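Print this post | E-mail this to a friend

House rules for the hand grippers

We rewrote our recording rules in October. The old sheet had 52 points on it and people skipped most of them. Anoma Bhuiyan cut it down to one side of A4, and I've been using it since.

The first rule is to look at the markers before you start. One on each finger, flat, clean, no tape over the edges. If a marker has lifted at a corner, change it and write that in the log. The second is to leave the table as you would find it at home. Don't iron the cloth and don't line things up.

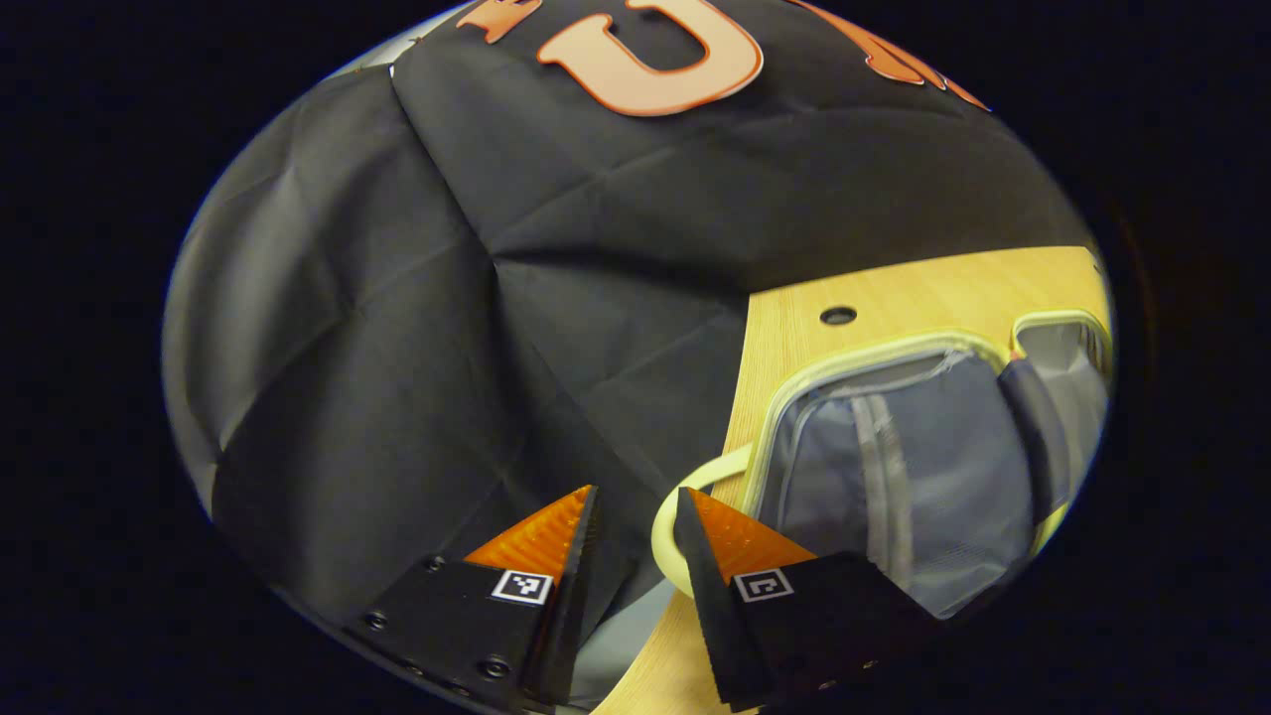 Third, close on soft items slowly. Bags, straps and loops need more time than a box does, and a rushed grip teaches a rushed grip. Yanti Tarigan wanted a fixed speed for this. I argued against it and we settled on "slow enough to stop".

Fourth, keep the bad takes. We had almost 3000 in the Skedside set and 325 were marked as failed. Under the old rules those would have been deleted. Now they stay, with a short note.

I still think the naming rule is too fussy. Kamarul Teoh is looking at it, and I'll post the new wording when he has it.

Last updated: October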